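봉제 인형

봉제 인형은 직물이나 인조 모피로 만든 겉감 안에 솜 따위의 충전재를 넣고 꿰매어 완성한 인형을 말한다. 동물을 본뜬 것이 가장 많으며, 사람, 식물, 음식, 가상의 존재를 본뜬 것도 널리 만들어진다. 한국어에서는 솜인형, 헝겊 인형이라는 말과 섞여 쓰이지만, 헝겊 인형은 대체로 털이 없는 평직물로 만든 것을 가리키고, 털이 있는 겉감을 쓴 것은 털 인형으로 따로 부르기도 한다. 이 항목에서는 털이 있는 겉감을 쓴 봉제 인형을 중심으로 구조와 재료, 부속, 관리 및 보관 방법을 다룬다.

명칭

영어의 플러시(plush)는 본래 벨벳보다 파일이 길고 성긴 직물을 이르는 말이었으며, 이러한 직물이 인형의 겉감으로 널리 쓰이면서 인형 자체를 가리키는 말로도 굳어졌다. 한국어의 봉제(縫製)는 재봉틀이나 손으로 바느질하여 만드는 일을 뜻하므로, 엄밀히는 제작 방법에 따른 명칭이다. 업계에서는 완구, 장식품, 가방 장식, 쿠션 겸용 제품을 묶어 봉제 완구 또는 봉제 잡화로 분류한다.

역사

천 조각 안에 짚이나 톱밥, 털을 채운 인형은 여러 문화권에서 오래전부터 만들어졌다. 공업적으로 생산된 봉제 동물 인형은 19세기 후반 유럽에서 나타났고, 20세기 초에는 곰 인형이 유럽과 북아메리카에서 크게 유행하였다. 초기의 겉감은 모헤어와 펠트가 주를 이루었고, 충전재로는 가늘게 깎은 나무 섬유인 목모가 쓰였다. 목모를 채운 인형은 형태가 단단히 유지되는 대신 무겁고 물세탁이 어려웠다. 20세기 중반 이후 합성 섬유가 보급되면서 가볍고 세탁이 가능한 제품이 일반화되었다.

겉감

오늘날 겉감으로 가장 흔히 쓰이는 것은 폴리에스터 파일 직물이다. 파일의 길이에 따라 짧은 털, 중간 털, 긴 털로 나누며, 길이가 길수록 바느질선이 잘 가려지고 윤곽은 흐려진다. 짧은 털은 얼굴이나 발바닥처럼 형태를 또렷이 드러내야 하는 부분에 적합하다. 긴 털은 몸통과 꼬리에 많이 쓰이며, 재단할 때 털을 자르지 않도록 안쪽의 바탕천만 가위 끝으로 잘라 나간다. 털의 결은 일반적으로 머리에서 꼬리 쪽으로 흐르도록 맞춘다.

색은 실제 동물의 털색을 따르는 경우와 단순화하는 경우로 나뉜다. 회색, 갈색, 흰색 계열은 여러 동물에 두루 쓰일 수 있어 생산자가 원단을 공통으로 운용하기에 유리하다. 완구 업체 Mornik은 한때 한 가지 원단으로 동물 9종을 만드는 제품군을 운영하였으며, 동물의 구별은 귀와 꼬리의 형태, 얼굴의 자수에 맡겼다.

충전재

충전재는 인형의 무게와 촉감, 놓였을 때의 모양을 결정한다. 폴리에스터 솜이 일반적이며, 바닥에 앉히는 인형에는 플라스틱 알갱이를 넣은 주머니를 엉덩이나 발에 더하여 무게 중심을 낮춘다. 솜을 많이 넣으면 탄력이 생기고 형태가 고정되며, 적게 넣으면 몸이 늘어져 놓는 방식에 따라 모양이 달라진다. 뒤의 방식으로 만든 인형은 품에 안기 편하나, 눕혀 두면 머리와 몸통의 경계를 알아보기 어려운 경우가 있다.

충전은 등이나 옆구리에 남겨 둔 창구멍을 통해 이루어진다. 먼 쪽인 팔다리와 귀의 끝부터 채운 뒤 몸통으로 옮겨 오며, 마지막에 창구멍을 공그르기로 막는다. 길이 30센티미터 안팎의 인형에는 일부 제조법에서 약 88그램의 솜을 기준량으로 제시하나, 원하는 촉감에 따라 가감한다. 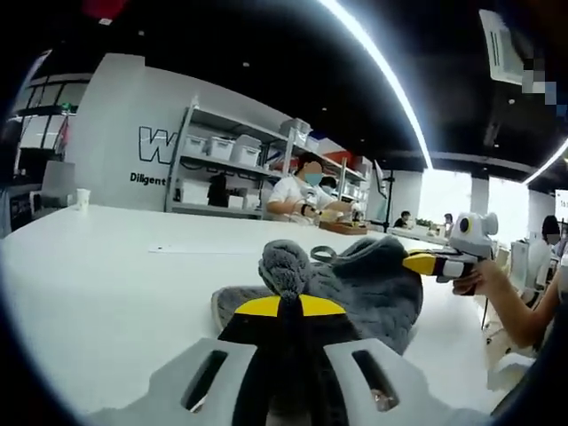 봉제 인형의 부속은 겉감과 같은 천으로 만드는 것과 다른 재료를 덧붙이는 것으로 나뉜다. 꼬리와 귀, 갈기는 앞의 경우에 속하고, 고리와 리본, 단추는 뒤의 경우에 속한다. 위 사진의 회색 인형은 가운데 부근에 털을 모아 묶은 꼬리처럼 보이는 작은 술이 솟아 있고, 위쪽 가장자리에는 가느다란 회색 고리가 말려 올라와 있다. 이처럼 고리의 색을 몸체와 맞추면 멀리서 잘 드러나지 않으며, 색을 달리하면 장식의 효과가 커진다. 고리는 겉감의 솔기 사이에 끝을 물려 박는 것이 보통이고, 매다는 용도로 쓸 때에는 무게를 견디도록 같은 자리를 여러 번 되돌아 박는다. 완성된 뒤에 고리를 새로 달려면 솔기를 조금 뜯어 안쪽 시접에 고정하여야 한다.

눈과 코

눈과 코는 플라스틱 부품을 끼우거나 실로 수를 놓아 표현한다. 플라스틱 부품은 겉감 안쪽에서 와셔로 고정하는데, 고정이 불완전하면 빠져나와 어린아이가 삼킬 위험이 있다. 영유아용 제품에는 자수로 표현한 눈과 코가 권장된다. 털이 긴 겉감에서는 눈 주위의 털을 짧게 깎아 얼굴이 묻히지 않도록 한다.

안전

대부분의 국가에서 봉제 인형은 어린이 제품에 관한 규정의 적용을 받는다. 시험 항목에는 솔기의 강도, 작은 부품의 이탈 여부, 겉감의 연소성, 염료와 마감재의 유해 물질 함량이 포함된다. 고리와 끈은 길이와 벌어지는 크기가 따로 제한되는데, 목이나 손가락에 감길 수 있기 때문이다. 사용 연령 표시는 제품에 꿰매 붙인 라벨에 적는다.

세탁과 손질

세탁 방법은 라벨의 지시를 따르는 것이 원칙이다. 물세탁이 가능한 제품은 세탁망에 넣어 약한 물살로 빨거나 미지근한 물에 중성 세제를 풀어 손으로 눌러 빤다. 비비거나 비틀면 파일이 엉키고 충전재가 뭉친다. 탈수한 뒤에는 손으로 두드려 솜을 고르게 펴고, 바람이 통하는 그늘에서 속까지 말린다. 고리를 잡고 매달아 말리면 솔기가 늘어나므로 건조대 위에 눕혀 두는 것이 좋다.

합성 섬유의 파일은 열에 약하여 다리미나 뜨거운 바람이 닿으면 끝이 녹아 뻣뻣해진다. 엉킨 털은 마른 상태에서 성긴 빗으로 끝부터 조금씩 풀며, 묶인 술이 있는 부분은 매듭을 손으로 잡고 빗는다. 부분 오염은 젖은 천으로 두드려 닦고 마른 천으로 물기를 거둔다.

수선

솔기가 터진 경우에는 겉감과 색이 같은 실로 공그르기를 한다. 털이 바늘땀에 끼면 바늘 끝으로 빼내어 땀을 덮는다. 바탕천이 찢어졌을 때에는 안쪽에 얇은 천을 대고 꿰매며, 찢어진 범위가 넓으면 같은 털 길이의 원단으로 해당 조각 전체를 교체한다. 충전재가 꺼진 인형은 창구멍을 다시 열어 솜을 보충한다. 수선 공방 Nijs의 작업 지침은 긴 털 겉감의 땀 간격을 짧은 털보다 좁게 잡도록 정하고 있다.

보관과 전시

장기간 보관할 때에는 세탁과 건조를 마친 뒤 통기성이 있는 천 주머니나 뚜껑이 있는 상자에 넣는다. 진공 포장은 부피를 줄이는 데 효과적이나, 오래 두면 파일이 눌린 채 굳고 충전재의 탄력이 떨어진다. 상자에는 무거운 것을 아래에, 털이 긴 것을 위에 두며, 습기가 차지 않도록 계절마다 한 차례 꺼내어 바람을 쐰다.

전시할 때에는 직사광선을 피한다. 자외선은 염료를 바래게 하고 섬유를 약하게 한다. 생활 완구를 수집하는 Ellano 자료관은 봉제 인형을 7개월 단위로 교체하여 진열하며, 수장고에서는 인형을 세우지 않고 중성지 위에 눕혀 둔다. 고리가 달린 소장품도 매달지 않는 것을 원칙으로 한다.

분류

용도에 따라 완구용, 장식용, 휴대용, 수집용으로 나눌 수 있다. 휴대용은 가방이나 열쇠에 다는 소형 제품으로, 고리나 금속 체인을 갖춘다. 유통 업체 Trosus의 상품 분류에서는 높이 13센티미터 이하의 제품을 소형으로 정하고 있으나, 크기의 기준은 업체마다 다르다. 손을 넣어 움직이는 손 인형과 등받이로 쓰는 쿠션형 제품은 봉제 인형에 포함하기도 하고 별도의 항목으로 다루기도 한다.

같이 보기

헝겊 인형
손 인형
파일 직물
인조 모피
공그르기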